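Print this page | E-mail this page

Skumix Build Notes: Frequently Asked Questions

Last revised June 27, 2020

What is Skumix?

A gripper project that lives on one bench at the Plolville shared workshop. Santino Bustos does the mechanical side, and I do the wiring and answer the mail, which explains the speed at which mail gets answered.

Is there a kit?

No. There is a parts list and a folder of print files. The list runs to 106 lines if you include washers, and you should include washers.

How long does a build take?

My first took 29 evenings. Four of those went to a connector I had crimped backward and then defended in conversation. Santino built his in nine and has mentioned it since.

Which plastic should I print the fingers in?

Whatever your printer does without sulking. Go thick. The early fingers were slim and elegant and flexed like a diving board, so the current ones are chunky and nobody compliments them. Countersink the holes before you glue anything on.

What goes on the pads?

Dark foam or rubber sheet, stuck to the inner face with contact cement. We have tried several kinds and our favorite is the one the hardware store stopped carrying. Cut it a hair smaller than the block. If it overhangs, the edge catches on things and starts to peel.

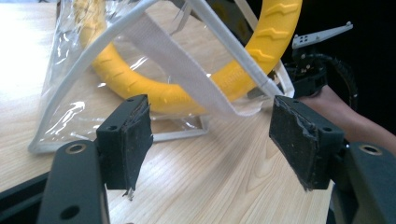

Padding is a consumable. Frayed edges are fine for a good while, and a loose strip can be trimmed with a knife. Replace the whole piece when hard plastic starts touching the thing you're trying to pick up, or when Santino sighs at it.

What should I practice on?

Everybody starts with a foam block, gets it right the first time, and learns nothing. Try something floppy with something stiff inside it. Clear vinyl is good for humbling a person, and so is any bag with a wide strap.

Can I use the Staltach controller board?

Yes, with the March firmware or later. Earlier versions work until they're warm.

My cable keeps snagging. Is that normal?

It's common. Use a coiled one, leave slack at the wrist, and keep it away from your sleeve.

Does the Rivadeneira bracket fit?

After filing. The holes are square and our bolts aren't, so use big washers (see above regarding washers).

Can I come and see it?

Open bench evenings are posted on the workshop door. Please bring your own safety glasses. The loaners have been through a lot.

Who do I write to?

Baltasar Daza, care of the workshop. Put "gripper" in the subject line or it goes in with the laser cutter complaints.

Print this page | E-mail this page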